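June, afternoon. Notebook, equipment planning

Today I tried to finish the list of what we must buy before autumn, and I didn't finish it. The number of hand grippers is the difficult point. Mekdes Abdella wants 8, so that four people can work in pairs at the same time. My budget line allows 6. I wrote both versions on the sheet and left the decision for the meeting.

The offer from Perell came in the morning. One set with two grippers, cables and charger is 1,011 before tax. Spare fingers are not included, and I think this is a mistake in our request, not in their offer. Flilden sells fingers separately, but the delivery to Driltstead takes 4 weeks. We should order them first, even before the grippers.

Clothes handling, left and right grippers:

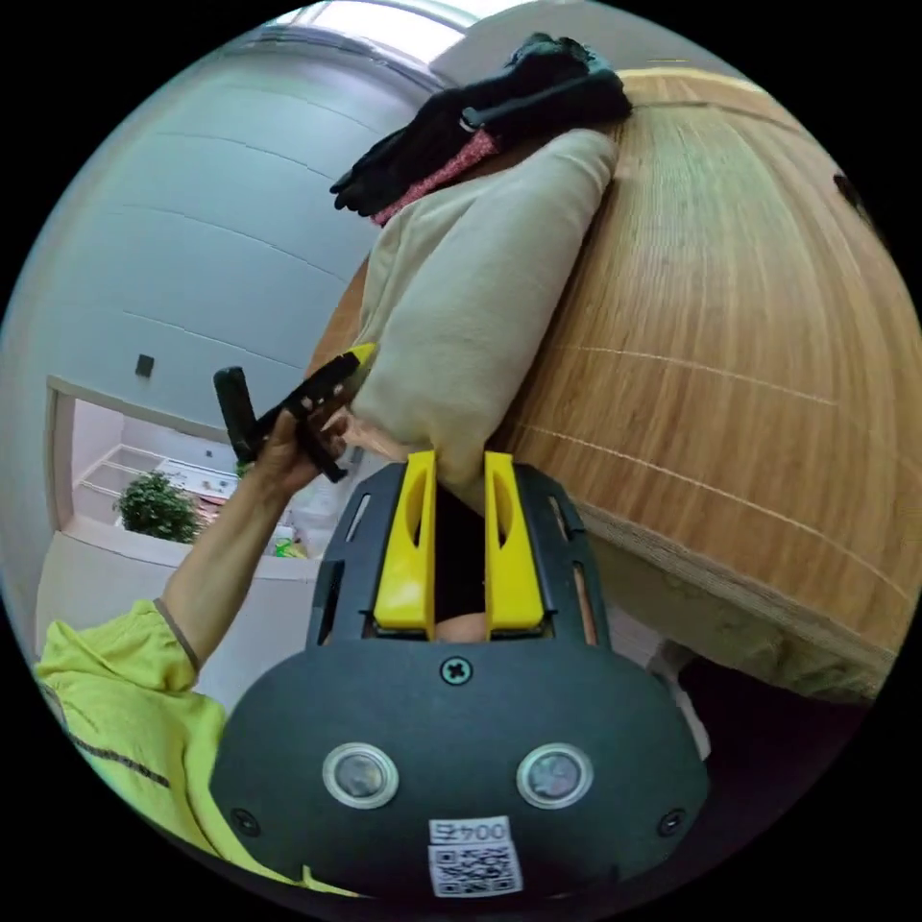
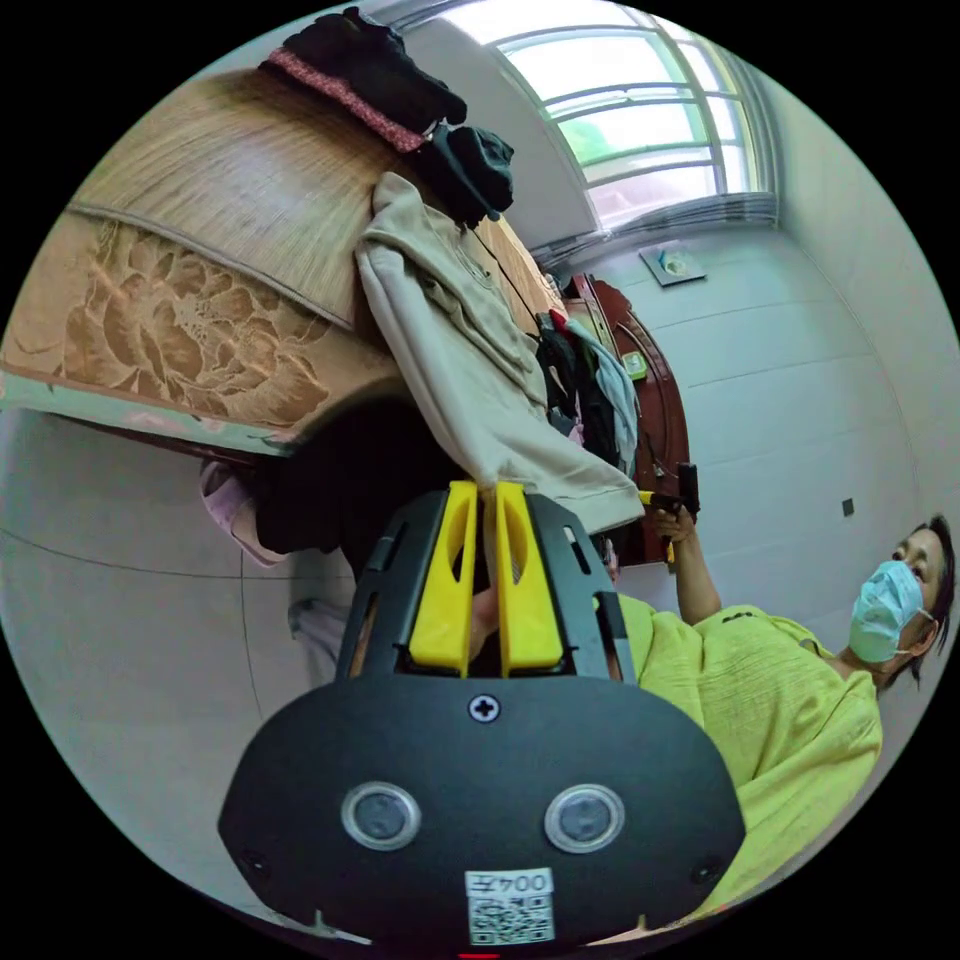
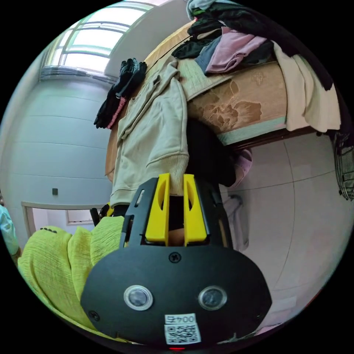

For clothes we need always two grippers per person, so an odd number makes no sense to buy. I had 7 in my first draft and removed it.

Other points for the budget:
Fingers, yellow, same shape as now. Ask if there is a lower price for a bigger quantity.
Labels. We print them ourselves, but the roll is nearly finished.
Storage. Mekdes prefers a closed box with foam, I prefer an open shelf - cheaper, and one sees quickly what is missing.
Repair money. Last year we planned zero for this and it was wrong.

Quách asked whether we can rent one more set for the busy months. I called Perell, they rent only for a full half year, and then the price is too near to buying. I wrote it down anyway in the second column.

To do: correct the request to Perell (add fingers), ask Flilden for a written price, check with Mekdes if 6 is possible for the start and two more later.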